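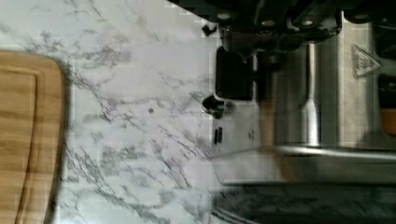

Does adding a wrist camera to a policy trained only on a fixed overhead view help, or do you have to retrain from scratch?

You can add it without starting over, but in our runs it only helped after we froze the overhead encoder for the first part of training and let the wrist branch catch up.

Longer version for anyone who wants to try it. We had a policy trained on overhead video for kitchen counter tasks. We added a second encoder for the wrist view, zeroed its output layer so the policy started out behaving the same as before, and fine-tuned on 70 new demos with both views. With everything unfrozen from step one, the policy went back to ignoring the wrist view. With the overhead encoder frozen, it used it. Success on the mug placement task was 27 out of 40 for the old policy and 34 out of 40 for the new one. Same start positions for both.

– Seung-woo Min

tikov_bench
How do you know it was ignoring the wrist view? People say that a lot and it usually means the success rate didn't move.

Seung-woo Min
Fair. We swapped the wrist images for ones from a different episode at test time and looked at how much the predicted actions changed. For the unfrozen version they hardly changed. For the frozen version they changed a lot in the last part of the reach and very little before that.

Ravindran Nadar
I don't think the comparison supports the claim. Your new policy saw 70 extra demos and the old one didn't. Did you fine-tune the overhead-only policy on the same demos, overhead images only? Without that you can't say how much is the camera and how much is the data.

Seung-woo Min
We did that in December but with a different action chunk length, so I left it out. It came in between the two. I'll rerun it with matching settings.

Ravindran Nadar
Then I'd hold off on the headline number until it's rerun. The swap test is more convincing to me than 27 versus 34. Seven trials is not a big gap on one task.

pevo77
Swapping images from another episode is a pretty blunt test. The wrist frame ends up inconsistent with the overhead frame, so the policy is seeing something it never saw in training. Of course the actions change. That tells you it is sensitive to the view. It doesn't tell you it is using the view for anything good.

Seung-woo Min
Agreed, it's sensitivity. The unfrozen policy saw the same mismatched pairs and didn't react, which is why I read it as ignoring the input. I wouldn't push it further than that.

counterspace
Different question. How do you deal with blur? Our wrist frames on shiny stuff are a mess any time the arm is moving. Steel appliances are the worst, you get streaks, and the gripper picks up reflections from the counter too. We started dropping blurred frames from training and it got worse at test time.

pevo77
Don't drop them. The policy will see blurred frames when it runs, so it needs them in training. Shorter exposure and more light if you can get it.

Ravindran Nadar
Second that on keeping the frames. On exposure I'd be careful. We shortened ours and the noise on the dark parts went up enough that we had to collect again. Lighting first, then exposure.

counterspace
OK, that matches what we saw. Putting them back tonight.

nambiar_lab
Did anyone try random wrist dropout during fine-tuning? We black out the overhead view 6 percent of the time instead of freezing anything. Training runs once and there are no stages to tune. We ran 2 seeds and both used the wrist view by the same swap test.

Seung-woo Min
Haven't tried it. Blacking out the overhead view seems like it should push things the same way as freezing. Do you see the policy get worse on the long reaches?

nambiar_lab
A little on one seed. I need more runs before I'd call it real.

Ravindran Nadar
If both of you run the same control – overhead only, same demos, same chunk length – then the results can be compared. Right now there are three things changing at once.

Seung-woo Min
Will do. I'll post the numbers in this thread with the config.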